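Kelotska Creek Cleanup and Chowder Night

The annual creek cleanup is set for the last weekend in July, starting at 8 in the morning, which the organizers describe as "mid-morning" and everyone else describes in other terms. Meet at the gravel turnout by the Kelotska footbridge. If you reach the cattle gate you have gone too far, and the cattle will let you know.

We will be working the stretch from the footbridge down to Stukum Landing. Last year's haul came to almost 400 pounds, a good part of it a single sofa. The sofa's owner is welcome to come forward at any time. This year the trouble spot is the bend below Nwankwo Orchard, where the spring high water left a tangle of baling twine, feed sacks and one end of a trampoline. The other end has not been found, and there will be a modest prize for whoever brings it in.

Wear boots you don't love. Gloves and bags will be at the turnout, along with a few of the long-handled grabbers, which go fast and tend to go home with people. Please leave logs and brush where they are, even the ugly ones. The young trout like them, and the trout have been here longer than we have.
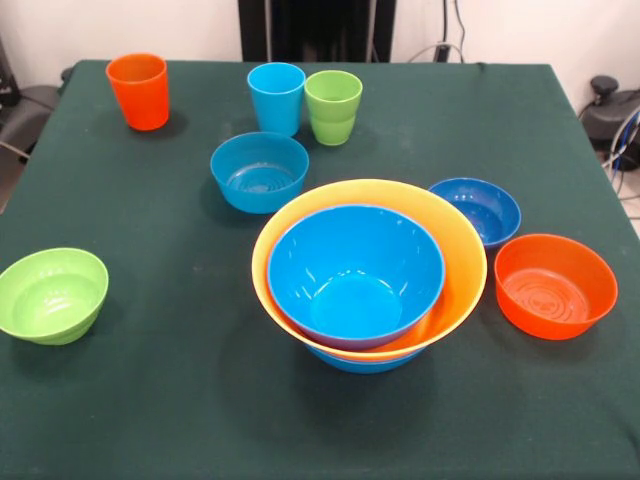 Anyone who would like to stay dry can join the plant walk instead, leaving from the same turnout at 10. It follows the upper trail as far as the Foltumness overlook and back, with stops for yarrow, ocean spray and the patch of wild ginger that half the island claims to have discovered. The pace is slow. Last summer's group was passed by a banana slug, or so the story goes, and the story gets told every year whether you ask for it or not.

Chowder will be served at the Stukum hall from 5 in the evening. There are two kinds, clam and corn, and we ask that you keep your opinions on tomatoes to yourself until after dessert. Supper is $8 a head, free for anyone who turns up muddy. The hall holds 200 and has only 24 parking spots, a ratio that has never bothered whoever drew up the plans, so please walk or share a ride – or come early and look smug.

Dogs are welcome at the creek on a leash. They are not welcome in the hall, following the events of last year's pie table.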